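Cashew cream splitting in hot soup

tiltlow
Posted in Dairy-Free Basics
Soaked raw cashews for 2 hours, drained, blended with fresh water at 1:1 by weight, 900 W blender. Smooth when cold. Stirred into tomato soup off the boil and it went grainy within a minute. Same nuts, same soup, three attempts. Is it the acid or the heat?

vusard
Both, mostly heat. Cashew starch thickens at soup temperature and clumps if it goes in undiluted. Thin the cream to 1:3, then temper it: a ladle of soup into the cream, whisk, then back into the pot. Two hours is also short. I soak overnight in the fridge.

pollock_k
Disagree on the soak. With a decent blender, 14 minutes in boiled water gives the same texture as overnight. I have run them side by side and could not tell them apart. Acid is the bigger problem – a pinch of baking soda in the tomato base fixed it for me.

vusard
Baking soda flattens the flavor. I would rather temper.

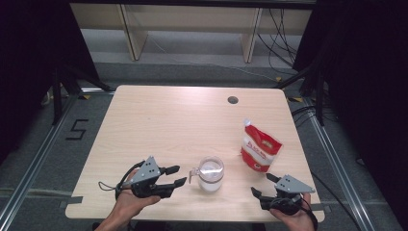 itby
Tempering works, but the ratio matters more than either of you allows. I keep one batch at 1:3 and adjust from there. For dosing I use a clear plastic measuring cup with a small handle, like the one on the table there, as you can check the level from the side without lifting it. Pour in a thin stream with the whisk moving. At 1:1 mine clumps every time, baking soda or none.

tiltlow
Tried 1:3 with tempering, no soda. Held for the whole meal. Slight graininess after reheating the next day.

pollock_k
Reheating is where the soda helps. Try half a batch each way before ruling it out.

itby
Or reheat the base and add the cream per bowl. It keeps four days in the fridge in a closed jar. Shake before use, it settles.

vusard
Four is optimistic. I stop at three.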